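Plirov (software)
From Herkbridge Open Reference
Jump to navigation Jump to search

Plirov is a control and grasp planning package for robotic hands with several jointed fingers. It takes a requested grip, works out a target for each joint, and sends those targets to the motor drivers while checking the forces that come back. The first public version was released in July 2022. The package is written mainly in C++, with Python bindings for scripting and tests.

Contents
1 History
2 Design
3 Perception
4 Tooling
5 Limitations
6 See also

History
Plirov began as a set of scripts kept by Ermanno Gatti at a small engineering office in Kirville. The scripts opened and closed a single hand at fixed speeds and had no planning stage. Gatti rewrote them as a library after the office took on a second hand with a different joint layout, and the old code could not be adapted without changing constants in 40 separate files. The planning module, called Crăciun, was written separately and merged the following February. It still has its own version number.

Design
The software is divided into three layers. The lowest layer talks to the motor drivers and runs at a fixed rate of 488 cycles per second. The middle layer holds the hand model, a text file listing each joint, its limits and the joints it is coupled to. The top layer accepts grip requests such as "pinch," "wrap" or "flat."

Fingers and thumb are handled as separate chains. The thumb chain is solved first, and the finger chains are then fitted to it. If the solver cannot place all the fingertips, it drops the finger with the largest error and tries again with the rest. A hand at rest is sent to a neutral pose with the digits hanging and slightly apart, and every planned motion starts from that pose unless the request says otherwise.
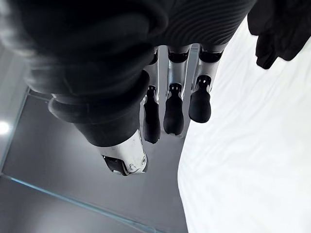
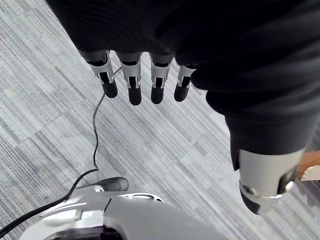

Robotic hands with the digits pointing down, seen from wrist or gripper cameras.

Perception
Plirov does not include an object detector. It expects a depth image or a point cloud from another program and uses it to pick contact points. Parts of the hand that show up in a camera view are removed with a mask built from the hand model and the current joint readings. The mask is padded by a few pixels to allow for soft coverings, which the model does not describe.

Tooling
A command line tool, plirov-check, compares a hand model with recorded joint data and reports any joint that moves outside its stated limits. The test suite has 1,394 cases, most of them recorded grip requests played back against a simulated hand. A log viewer can step through a recording one control cycle at a time.

Limitations
Thin cloth and loose cable are poorly supported, as the contact solver treats all objects as rigid. The hand model is limited to 50 joints. Calibration of the thumb base must be done by hand.

See also
Grasp planning
Inverse kinematics
Motion planning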